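Contrôle postes électriques — atelier Valtier, local 12
Passage de novembre, relevé S. Zawadzka

1. Coffret marche/arrêt
Boutons ON et OFF lisibles, étiquette jaune en place. OK. Fixation à revoir, il se promène sur la table.

2. Multiprise
Cordon et fiche : regarder les deux bouts, pas que la fiche. Pas de branchement en cascade. Rappel déja fait en salle 106, refait ici.

3. Chargeurs perso
Le rose, avec son long câble : vérifier broches et gaine côté chargeur, là où ça plie. Toléré si étiqueté. Étiquette à demander à l'accueil — fiche 903.

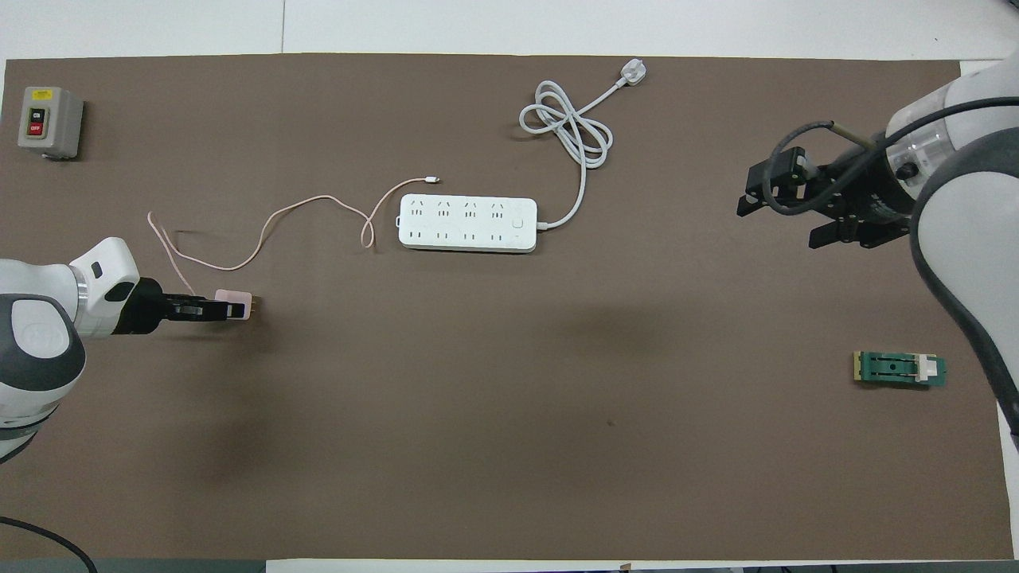
4. Tapis
Tapis brun à plat sur la table blanche, bords à contrôler. Passer un chiffon sec, pas de produit. Nettoyage noté au cahier svp, deux semaines sans rien.

5. Petite carte verte
À ranger en sachet après usage. Jamais posée sur la multiprise !!

6. Extincteur et passage
Accès libre. Goupille ok. Cartons Dravwood à sortir du couloir, demandé deux fois déjà.

Reste à faire : fixation du coffret, étiquette chargeur, cartons. Je repasse à 16 h pour signer.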